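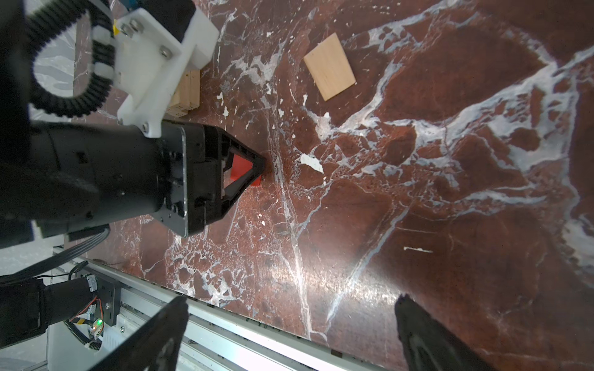 The Brillemeck holding a red block above a marble tabletop.

Brillemeck is a tabletop robot arm kit sold by Ivine, a small firm based in Urnmont. It comes unassembled, with 237 parts and a manual that Ivine describes as "complete," a word its owners have debated at length. The standard kit costs $1,349. A second arm may be added for less, and buyers with a free weekend often do.

Design

The kit is meant for schools, hobbyists and small labs that want a machine able to pick things up and, on better days, put them down where intended. The gripper is made for small, light objects, and wooden blocks are the customary test load. Ivine rates it at 300 grams. Cables run along the outside of the arm, which makes repairs easy and dusting less so. Brackets can be printed at home from files supplied with the kit.

Versions

Version 2 was released in March with a stiffer wrist and a quieter motor. It also moved the power switch to the back, where it can be reached by anyone willing to lean over a moving arm. Owners of the first version can buy the wrist separately.

Reception

The Stockdale newsletter praised the arm's steady grip and its price, but took issue with the assembly time, listed by Ivine as "one afternoon." Its reviewer began on a Sunday and did not say which Sunday it was when the work was finished.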